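Notebook, finishing bench
April 1, 2026

Hardwax oil, round three. Rorno has been on the test boards for 8 days now and the tin says fully cured at 6. I pressed a thumbnail into board C this morning and it took the impression beautifully, as a dental mould would. Boards A and B are hard. Same oil, same spreader, same wood out of the same plank, so something I did to C is to blame and I would quite like to know what before we put any on the Minami table.

Things C had that the others didn't:
- a second coat laid on at the end of the afternoon, when I wanted to go home
- more oil in that coat, for the same reason
- a night next to the open window

Takumi Okabe thinks it's the thickness. He has thought it was the thickness every time since July, and has the irritating record of being right. I scraped a corner back and it peeled up like cold custard skin, so I've written "thickness" in pencil and will ink it in when I've stopped sulking.

Water spots. Left a drop under a glass on all the boards overnight. A: faint ring, gone once buffed. B: nothing. C: white bloom, and a neat circle I could use as a coaster guide. Cukier (the cheap wax, blue lid) did worse than any of them on its own, but over a single coat of Rorno it beads nicely and smells of church.

Grit. Spent 343 grams of oil finding out that sanding past 240 makes the oak drink less and look blotchier. I knew this. It is in this notebook, in my handwriting, on page 514 of the old volume, with two underlinings.

Hindberg rang about the sample chips. Told them next week. They asked which next week.

Aftercare sheet: still needs a line on cloths. Dry cotton, folded, and no spray polish, ever. Takumi wants "never" in capitals. I've given him italics.

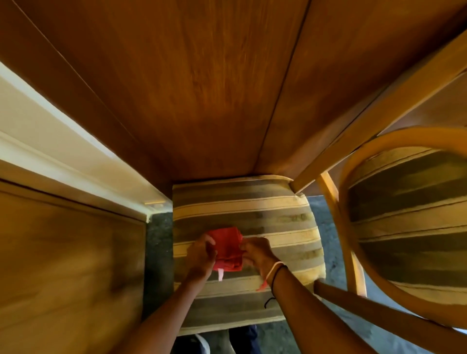
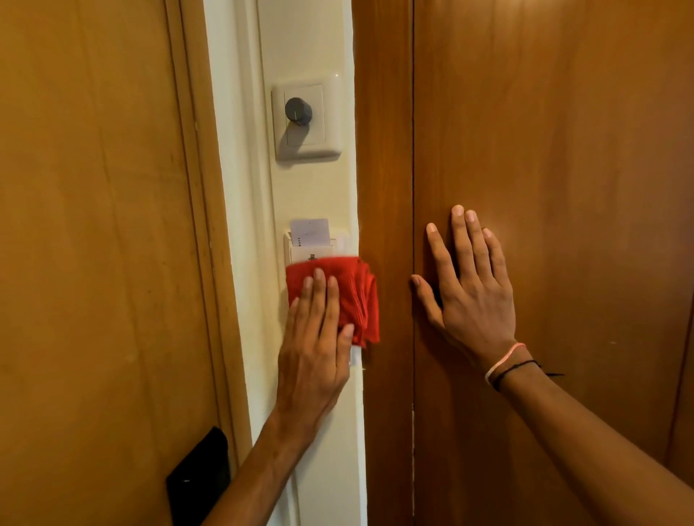
Red cloth in both.

To do
Strip C back to bare wood and redo it, two thin coats, window shut.
Wipe off the excess after 15 minutes and not after lunch.
Lay the oily rags out flat on the rail outside. The bin is not a plan.
Order more of the white pads, the green ones left scratches on B that I had blamed on the cat.
Ask Minami if they want satin or matt. They said "natural" last time, and I have three boards here that all claim to be that.
Chips to Hindberg.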